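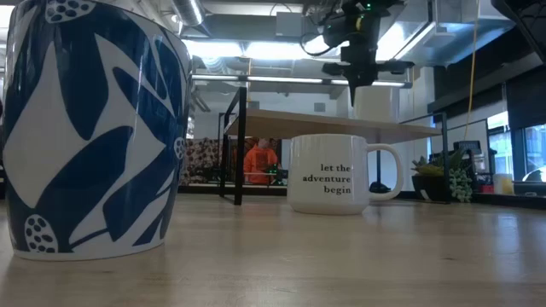 Patterned mug and "let the adventure begin" mug

Flallutura Author and Publisher Support
Ticket 2479
Status: Resolved
Opened: September 29, 2026
Account: Grundar Press
Title affected: Woltau (novel, e-book edition)
Category: Book page, synopsis and sample chapters

Reported problem
The publisher reports that the synopsis for Woltau stops in the middle of its second sentence on the public book page. The full text is visible in the publisher's dashboard. The publisher also reports that the free sample opens at the dedication and skips the prologue. Both problems were first noticed after a revised file was uploaded.

Initial response
Support confirmed both problems on the public page. The publisher was asked to supply the synopsis as plain text and to state which program was used to prepare the revised file. The publisher replied that the synopsis had been pasted from a word processor and that the book file had been exported from Cowie, version 60.

Log entry 1
The stored synopsis was compared with the displayed version. The stored text contains a hidden line-end character directly after the word "inheritance." The book page reads this character as the end of the field. The dashboard does not, and for that reason the publisher saw no error. The synopsis is 200 words long and is within the permitted length.

Log entry 2
The hidden character was removed and the synopsis was saved again. The public page continued to show the short version. The page cache was cleared by hand, and the full synopsis then appeared on the website. The reading app still showed the short version at this stage.
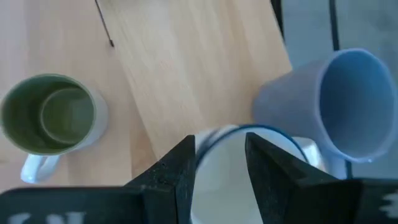 White mug and thin dark cable on the tabletop

Log entry 3
The sample was examined. In the revised file, the prologue is listed in the table of contents but is marked as front matter. Samples are built from body text only, with the dedication added as a fixed page. The publisher was advised to change the prologue's section type to "Chapter" in Cowie and to export the file again. The chapter title may be left blank if no heading is wanted.

Log entry 4
A corrected file was received and accepted. The sample was rebuilt and now opens with the dedication, followed by the prologue and part of chapter one. The reading app displays the full synopsis.

Further question from the publisher
The publisher asked whether readers who downloaded the earlier sample will receive the new one. Samples already downloaded are not replaced. The 70 readers concerned may delete the sample from their library and request it again from the book page.

Resolution
Synopsis corrected. Sample rebuilt from the new file. Reader reviews and the sales record for the title were not affected. A request to have the dashboard warn of hidden characters has been passed to the product team under the existing June request.

Replies to this ticket will reopen it.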